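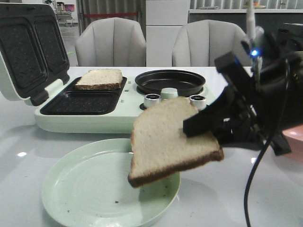

A slice of white bread above a pale green plate.

Purberg schools to extend breakfast service in April

The Purberg school district will extend its free breakfast service to 11 elementary schools beginning in April. The service is currently offered at 9 schools. The decision was approved at the district's regular meeting and applies through the end of the school year.

Under the new schedule, breakfast will be served from 7:15 a.m. in each school cafeteria. Students who arrive by bus will be allowed to enter the building at that time. No application is required, and families do not need to report their income for a child to take part.

The two schools joining the service are Konano Elementary and Tumuvetti Elementary. Both have kitchens that were judged large enough to prepare hot food on site. The district expects the addition to bring the number of breakfasts served each school day to 500.

Menus will continue to include whole fruit, milk, cereal and a choice of toast or a hot sandwich. Bread for all schools will be supplied by Kravchuk Bakery under its present contract with the district. The price per loaf is unchanged.

Parents of children with food allergies are asked to complete the meal form available at each school office. Forms already on file for lunch will also be used for breakfast and do not need to be submitted again.

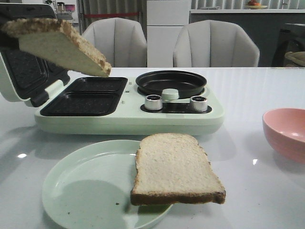
Kitchen equipment and staffing

The district has set aside funds for small appliances, serving carts and cold storage at the two new sites. Existing equipment at the other schools will be inspected during spring break and replaced where necessary.

Cafeteria staff at Konano and Tumuvetti will begin their shifts 51 minutes earlier than at present. The additional time will be paid at the regular hourly rate. One part-time position at each school is open, and applications may be made through the district personnel office.

Menus for April will be posted on the district website and at school entrances.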